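From the Parts Drawer

The drawer marked MISC ELECTRICAL has finally been emptied, after a winter of people opening it, sighing and closing it again. It held 111 pieces. Casimiro Barrios wrote that number on the lid in marker, I suspect so that someone would ask him about it.

Most of it sorted itself. The wire went to the wire bin, the dead batteries went to the battery bucket, and a bag of 40 identical screws went back to the Tultwood bench, where they had been mourned since November. Then we got to the green plastic things.

Piret Petrauskas says connector. Casimiro says switch. Each has explained this to me at length, with hand gestures, and I now know less than I did.

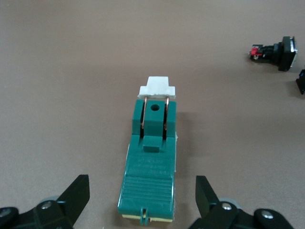
The trouble with molded lettering is that it was put there by someone who already knew what the part was. We tried a flashlight held low, then a pencil rubbing, which gave us a handsome gray smudge. Piret still thinks she can make out a 2. Casimiro thinks she could make out a 2 on a boiled egg.

So the mystery parts have their own tray now, on the shelf under the Navickas radio, with a blank label and a pen on a string. If you know what they are, write it down. If you only have a feeling, please write smaller. And keep your thumbs off the copper – it bends easily, and straightening it is a job I have already been given once.

Next month: the drawer below, marked MISC OTHER.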